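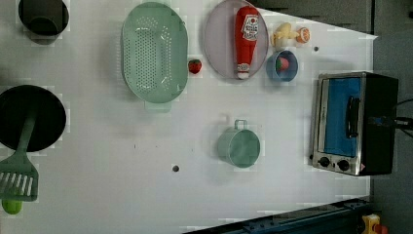 Der Tisch von oben, mit Pfanne, Sieb, Ketchup und dem kleinen Ofen rechts.

So, der Küchentisch steht wieder, und ich habe seit dem letzten Beitrag einiges umgebaut. Wer neu dabei ist: Ich betreue bei uns die Zelle mit dem Spitznamen Nina, in der ein Arm Spielzeuggeschirr und Plastikobst umräumt. Klingt nach Kinderzimmer, macht aber erstaunlich viel Arbeit!

Angefangen hat alles damit, dass Nina im Mai ständig danebengriff. Immer nur ein kleines Stück, immer in dieselbe Richtung. Younes Mahrous hatte sofort die Kamera im Verdacht, ich eher die Finger vom Greifer (die Gummis von Gestbridge nutzen sich bei uns schneller ab, als mir lieb ist). Also haben wir erst mal die Gummis getauscht, was eine halbe Stunde dauert, wenn man den richtigen Inbus findet, und den ganzen Vormittag, wenn nicht. Ergebnis: griff genauso daneben wie vorher, nur mit schönen neuen Fingern.

Dann doch die Kamera. Ich habe das Kalibrierbrett auf den Tisch gelegt, die Posen abfahren lassen und zugeschaut, wie der Fehler von einer Pose zur nächsten wanderte. Da hat es bei mir geklickt – die Tischplatte selbst hatte sich verschoben, und zwar um 2 mm. Zwei Schrauben am Unterbau waren locker, und jedes Mal, wenn sich jemand auf die Kante stützte, rutschte das Ding ein Stückchen weiter. Jetzt ist alles mit Schraubensicherung drin, und ich habe mir an der Schiene einen Strich gemacht, damit ich es beim nächsten Mal gleich sehe.

Danach kam der Teil, den ich eigentlich gern mache: neu einräumen. Die großen Sachen wie Topf und Pfanne liegen jetzt links, der Ofen rechts, und in der Mitte bleibt vorne ordentlich Platz. Das Kleinzeug wie die Erdbeere oder die Orangenscheibe lege ich jedes Mal ein bisschen anders hin, sonst lernt Nina bloß die Stellen auswendig. Am meisten ärgert mich das Sieb. Durch die vielen Löcher liefert die Tiefenkamera dort gern Unsinn, und der Greifer fährt dann zu tief. Angus Ngata hat mir dafür einen Filter in Fetach geschrieben, seitdem geht es deutlich besser, aber ganz traue ich der Sache noch nicht.

Was ich inzwischen vor jedem Start mache: Platte mit einem leicht feuchten Tuch abwischen, am Tisch wackeln (ernsthaft, richtig wackeln!), Finger auf Risse anschauen, Kabel hinter dem Ofen prüfen, den Arm einmal langsam in die Grundstellung fahren. Dann erst der Probelauf. Der letzte hatte 400 Griffe, davon saßen 283, und vor dem Filter waren wir meilenweit davon entfernt. Bei den Bechern hapert es noch, die Henkel sind so klein, dass schon ein bisschen Verdrehung reicht.

Als Nächstes ist die Ofentür dran. Die würde ich gern über den Griff öffnen lassen, ohne dass der ganze Ofen mitwandert, und dafür muss ich ihn erst mal vernünftig festmachen. Von Skistell liegen hier noch ein paar Winkel herum, mit denen probiere ich es. Falls jemand von euch einen Kleber kennt, der auf Edelstahl hält und sich trotzdem wieder lösen lässt – ab damit in die Kommentare!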